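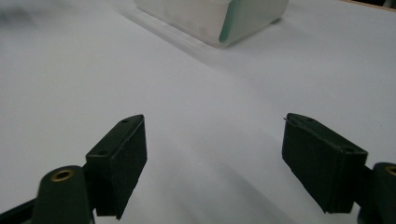 Figure 1. Fingers open, seen from the wrist camera. The pale container at the top is hard to make out against the white surface.

Grippers and Cameras, Session 3: Comparing Finger Pads by Hand
Handout, 2022-01-26
Instructor: Florian Boyer

Before you start

You have read the Erwood notes on grip force. Good. Put them away for this session. We are going to spend the time on the part the notes skip, where a person holds a gripper in one hand, points it at a box and finds out that the camera has opinions.

The hand-held gripper we use has the same finger geometry as the one on the Vakis arm. The arm costs more and complains less. Everything you learn today about pads and sight lines carries over to it, apart from the sore thumb.

What the camera gets

The camera looks down past the fingers, so they are in every picture you take. Students tend to treat them as clutter and want to crop them out. Leave them in. The fingers are your ruler, your crosshair and, when the tracking goes bad, the only two objects you can trust.

Look at the pads in Figure 1, then hold your own gripper the same way. Find the screw holes along the top edge of each pad. Those are the points we will mark in software next week, so learn which is which now, while it's easy.

White on white is a mean test. A pale see-through container gives the camera very little edge to work with, and a shadow will often be the strongest line in view. The Peixoto detector loves shadows. In the first run last March it drew a confident box around one and scored it 95. The object itself got 34. Please remember these two numbers whenever somebody shows you a confidence score and no picture.

Pad swap

You will compare two sets of pads: the stock ones and the Dridetti set, which is softer and smells like a new shower curtain.

1. Fit the stock pads. Two screws per pad, finger tight and then a quarter turn. If you hear a crack, that was more than a quarter turn.
2. Take one still with the fingers fully open and the object ahead of them.
3. Approach slowly. Stop when the pad tips are level with the near side of the object and take another.
4. Close, lift to the height of your fist, hold for a slow breath, put it down.
5. Repeat 3 times, then swap pads and do it all again.

Write down every drop. A table with no drops in it tells me you were either very careful or very creative, and I have met this class.
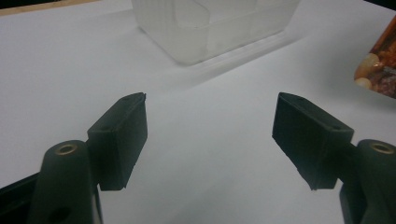
Figure 2. Second view, with a frosted container ahead and part of a glossy package at the right.

Compare the two figures before you fill in question 2 of the worksheet. The orange and brown at the side of Figure 2 is a gift to any detector that likes color, and a bad one if your target happens to be the dull thing in the middle. Think about which of the two objects you would pick first if you had only edges and brightness to go on. Then think about which one you were told to pick.

Also look at the pad edges. Chips and scuffs change where the software thinks a pad stops. A worn edge is fine for gripping and awful for calibration, and the calibration script will not mention it. Check yours with a fingernail before you blame the lens.

Known trouble

Ridged walls: the pads can settle between ridges or ride on top of them. Results differ. Note which one you got.
Paper underneath: it slides and it folds. Tape the corners.
Shiny wrappers: glare moves when you move. Keep the room lights as they are and leave your phone flashlight out of it.
Left and right: name the fingers from the camera's point of view. Last year half the group used their own, and the merged data set was of interest mainly to philosophers.

To hand in

Your grip table, your stills, and one paragraph on which pads you would put on the arm and why. "They felt nicer" is allowed if you can say where on the object they felt nicer. Put the screws back in the jar with the lid. The jar without the lid is for the other screws.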